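ロボットセル安全点検票(卓上アーム・グリッパ付)
臨時点検 コメント記入済

設置場所:Clurkotwood 2階 作業室
対象設備:卓上アーム 呼称「Harnora」
点検日:2023年6月23日
点検者:Hedvig Nyberg
立会い:Orsolya Szabó
点検区分:臨時(グリッパ指先の天板接触による保護停止を受けて実施)
前回点検:6月上旬の定期点検、指摘なし

判定記号
良=異常なし
注=使用可、ただしコメント欄の処置を要する
否=処置が終わるまで自動運転禁止
対象外=本セルに該当なし

0. 臨時点検に至った経緯

薄い部品を天板から拾い上げる動作の試験中、下降の終わりで指先が天板に当たり、アームが保護停止した。運転は自動、低速。けが人なし。操作者はSzabó。停止後に一度復帰操作を行い、同じプログラムを再実行したところ、同じ位置で再び停止した。この時点で運転を中止し、点検者に連絡があった。

再実行の前に原因を確認していない。この点は6章に書く。

1. 非常停止と保護停止

1-1 ペンダントの非常停止ボタンで停止する
判定:良
自動、手動の両方で確認。押し込み後のロックも正常。

1-2 外付け非常停止ボタンで停止する
判定:良

1-3 外付け非常停止ボタンが操作位置から手の届くところにある
判定:注
ケーブルの取り回しのため、ボタン箱が操作者の椅子の後ろ側に寄っていた。着座のまま押すには体をひねる必要がある。当日中に手前へ移し、固定した。ケーブルの余長はまだ足りない。延長品を手配する。

1-4 非常停止解除後、復帰操作なしに動き出さない
判定:良

1-5 接触時の保護停止が設定どおりに働く
判定:注
働いてはいる。ただし今回の停止は、設定値より遅れて入ったように操作者には感じられたとのこと。ログ上の停止時刻と指令値を照合したが、遅れは認められなかった。指先が滑りながら当たったため、力の立ち上がりが緩かったと考えている。断定はしない。次回の定期点検で力の測定器を用いて確認すること。

1-6 保護停止の履歴が残っている
判定:良
履歴に2件。いずれも下降動作の終端付近。他の位置での停止記録はない。

2. アーム本体

2-1 ベースの固定に緩みがない
判定:良
締付けトルク確認済。合いマークのずれなし。

2-2 関節部に異音、引っかかりがない
判定:良
手動低速で全軸を動かした。手首側の軸で軽いこすれ音を一度聞いたが、ケーブルが外装に触れた音だった。関節の音ではない。

2-3 外装の割れ、継ぎ目の浮きがない
判定:良

2-4 ケーブルが可動範囲で突っ張らない、挟まれない
判定:注
手首を大きく回した姿勢で、ケーブルの輪がブラケットに寄る。現在の試験動作ではその姿勢を使わないため使用可とする。姿勢を追加する場合は、先に取り回しを直すこと。

2-5 コネクタの差し込み、ロック
判定:良
全数を手で確認。

2-6 関節の原点ずれがない
判定:良
基準姿勢に移動し、合わせ線で確認した。接触による原点ずれを疑っていたが、認められなかった。

3. グリッパ

3-1 本体の取付ねじに緩みがない
判定:注
手首側フランジのねじのうち1本に緩みあり。手で回るほどではないが、規定トルクで増し締めするとわずかに回った。他のねじは異常なし。接触の前から緩んでいたのか、接触で緩んだのかは不明。合いマークがなかったため判断できない。全数に合いマークを入れた。

3-2 指に曲がり、欠け、ひびがない
判定:否
片側の指先に擦り傷。先端の角がわずかにつぶれている。ひびは目視で認めないが、指先の厚みが薄い品なので継続使用は不可とし、左右一組で交換する。交換品はGarciaから取り寄せ中。

3-3 指の開閉が左右そろって動く
判定:注
開き始めに片側が先に動く。閉じ切りでは一致する。薄い部品を拾う用途では、この差が先端の高さの差になって出る。指の交換後に再確認する。

3-4 把持力の設定値が手順書と一致する
判定:良

3-5 停電時、非常停止時に把持物を落としても危険がない
判定:良
扱う部品が軽く、天板からの高さも小さい。

4. 作業台と周辺

4-1 天板に傷、浮き、段差がない
判定:注
接触位置に浅い当たり傷。部品の位置決めに影響する深さではないが、同じ場所を基準面として使わないこと。板の継ぎ目も基準に使わない。

4-2 天板の高さがプログラムの値と一致する
判定:否
今回の主原因と判断する。プログラムに登録された天板面の高さに対し、実測では天板が4 mm高かった。先週、作業台の脚のアジャスタを調整しており、その後に高さの再教示をしていない。調整作業の記録はあるが、再教示の要否を書く欄がなかった。

4-3 動作範囲内に不要な物がない
判定:注
アームの届く範囲に、試験と関係のない小物が置かれたままになっている。今回の接触には関係しないが、別の動作では当たり得る。試験に使う物と使わない物を分け、使わない物は範囲の外へ出すこと。背景として必要な物は位置を決めてテープで印を付ける。

4-4 反射、照明による認識への影響
判定:注
天板の表面につやがあり、照明が映り込む。薄い部品が見分けにくい条件であり、カメラによる高さの推定がばらつく。Szabóによれば、午後に外れ値が増えるとのこと。データの裏付けはまだない。高さについてはカメラの値を使わず、教示値と下限値で押さえる方針とする。

4-5 隣の机との距離、通路の確保
判定:良
最大伸長時でも後方の席には届かない。

4-6 床面のケーブル
判定:良

5. プログラムと設定

5-1 動作範囲の下限が設定されている
判定:否
下限面の設定はあったが、天板の旧い高さを基準にしていたため、実際の天板より下に位置していた。つまり、今回の下降を止める役には立っていない。天板の実測値から取り直した。

5-2 下降終端の速度が制限されている
判定:注
終端の手前100 mmから減速する設定になっていた。減速自体は正常。終端の直前20 mmについては、さらに遅い区間を設けるよう変更した。

5-3 接触検出のしきい値
判定:良
手順書の値と一致。しきい値を下げる案も出たが、誤停止が増えるため見送り。

5-4 設定変更の履歴
判定:注
設定ファイルの保存場所が二か所に分かれている。共有フォルダArowの側を正とし、制御盤側の旧ファイルには日付を付けて退避した。

処置後の確認として、指を予備の旧品に付け替え、手動低速で下降させて先端と天板の関係を見た。 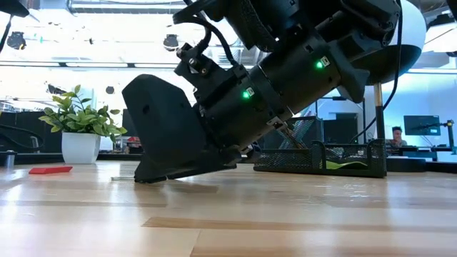
この確認は必ず手動で行うこと。自動運転での下降確認は、新しい指への交換と再教示が終わってからとする。旧品の指は長さが新品と同じだが、先端の摩耗があるため、ここで得た高さをそのまま本番の教示値に使ってはならない。すきまゲージを当てるときはアームを停止させ、ペンダントのイネーブルスイッチから手を離した状態で行う。ゲージを当てながらの寸動は禁止。

6. 人と手順

6-1 操作者が教育を受けている
判定:良

6-2 保護停止後の対応が手順書に書かれている
判定:否
手順書には復帰操作の方法だけがあり、復帰の前に原因を確かめることが書かれていない。今回の再実行は手順書に反しておらず、操作者の誤りとは扱わない。次の文を追加する。
「保護停止が入った場合は、停止位置と指先の状態を確認し、記録してから復帰する。同じ位置で再度停止したときは運転を中止し、点検者に連絡する。」

6-3 作業台を動かした、または調整した場合の連絡
判定:否
連絡の決まりがない。調整記録の用紙に「ロボットの再教示 要・不要」の欄を追加し、空欄のままでは運転を再開できないこととする。

6-4 運転中の立入り表示
判定:良

7. 残っている処置

指の交換(左右一組) 担当 Nyberg 部品待ち
天板高さの再教示、自動での低速確認 担当 Szabó 指の交換後
外付け非常停止のケーブル延長 担当 Nyberg 手配中
手順書の改訂(6-2、6-3) 担当 Szabó 6月末まで
保護停止時の力測定 担当 Nyberg 次回定期点検
動作範囲内の整理、位置の印付け 担当 Szabó 着手済

8. 総合判定

否。自動運転は禁止とする。手動低速による確認作業のみ可。
否の項目(3-2、4-2、5-1、6-2、6-3)がすべて処置済みとなった時点で再点検を行い、判定を改める。5-1は設定を取り直したが、再教示後の確認が済むまで否のまま残す。

制御盤に運転禁止札を取り付けた。札の取り外しは点検者が行う。

点検者署名 Hedvig Nyberg
立会者署名 Orsolya Szabó

追記:2-4のケーブルの件、Szabóより、来月の試験で手首を大きく回す姿勢を使いたいとの申し出あり。取り回しの変更を先に行う。バンドの位置を一つ上にずらす案で検討中。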